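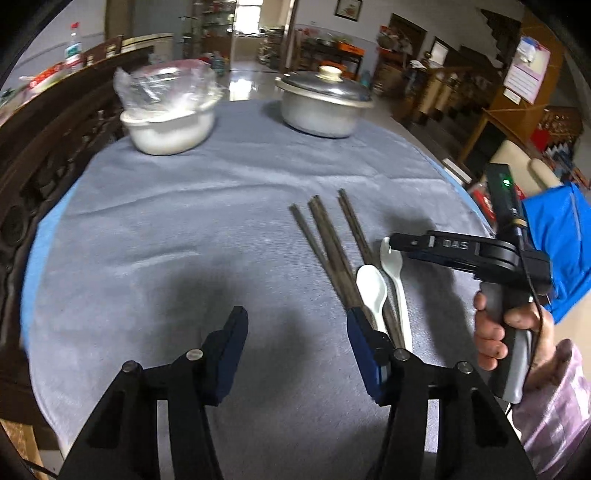 I have been promising myself a proper hotpot night ever since we moved to Rillside, and in August of all months I finally did it. Yes, I know. Everyone else on our road had the barbecue out and I was indoors with a pot of boiling broth and every window open. I regret nothing, it was wonderful!

What I want to write about, though, is the table, because I enjoyed getting the table ready nearly as much as the eating. I am one of those people who will happily spend an hour moving a pot two inches to the left. If you are too, get yourself a cup of tea, this one goes on a bit.

Let's start with the cloth. I've wanted a grey-blue one for ages and kept buying white ones instead, which is a daft thing to do when you cook with chilli oil. This one has a very fine rib to it and I love how it feels under your hand. It goes on top of the light blue layer, and I like a bit of the paler colour peeping out at the side. I had every intention of ironing it. There's a great long ridge of a wrinkle running across it and another little one on the left, and by the time I noticed them I had things on the table and couldn't face lifting it all off again. Next time I'll hang it in the bathroom the night before while the shower's running, which works a treat on curtains.

Then the pot, which I am slightly in love with. Silvery-grey metal, cream rim, and a domed lid in dark glass with a cream knob on the top. It's such a cheerful shape! I put it over towards the far side of the table while I'm laying up, then bring it to the middle once the broth is ready. It holds more than you'd think, and a lid with a good dome to it is brilliant for this sort of cooking, as you can pile the greens up high and they sink down as they go.

Chopsticks next. I can't be doing with one pair per person at hotpot. Somebody drops one, somebody uses theirs for the raw meat and then looks guilty, and you spend the whole evening getting up and down to the drawer. So I put out the lot, brown wooden ones, in bunches, ends together and the tops fanned out, and people help themselves. One pair each for eating, and a couple of pairs kept only for putting raw things into the broth. Please do keep those separate, I'm quite strict about it at my table.

There's a white plastic spoon and a white plastic fork out with them as well. I used to be a bit snobby about plastic on a nicely laid table, but they're light, they don't clatter, and the white looks lovely against the blue. A fork is a kindness to anyone who has been chasing the same slippery mushroom for five minutes. The spoon gets used for everything: broth, sauce, fishing out the last dumpling.

The white oval basin is probably the most useful thing I own. It has a nice wide rim so you can carry it without your thumbs going in, and over the years I've used it for washing rice, salad, soaking beans, and once a cake. For hotpot it lives on the left of the table and I put bags of bits in it straight from the kitchen. Much easier than running back and forth with six little bowls, and if a bag drips, it drips into the basin and the cloth is spared.

For anyone who wants to have a go, my broth is very simple. Chicken stock, 4 slices of ginger, two spring onions, a couple of dried mushrooms and a spoonful of white pepper. Let it tick over for around 22 minutes and taste it before you add any salt, especially if your stock came from a cube. I split it some nights and make half of it spicy, but I kept it plain this time and put the chilli oil out on the side. Dipping sauce is sesame paste loosened with warm water, soy, a little vinegar and far more garlic than is polite.

Things that went down well: thin potato slices (give them longer than you think), pak choi, fish balls, tofu that I'd frozen and thawed so it soaks up the broth like a sponge. Things that didn't: courgette, which fell to pieces and had to be hunted down with the spoon. Sweetcorn is good but you do need napkins.

We ended by cooking noodles in what was left of the broth, and if you only take one thing from this post, let it be that. Save room for the noodles!

I'm thinking of trying a tomato broth next. If you've made one and it wasn't too sharp, leave me a comment and tell me what you put in it.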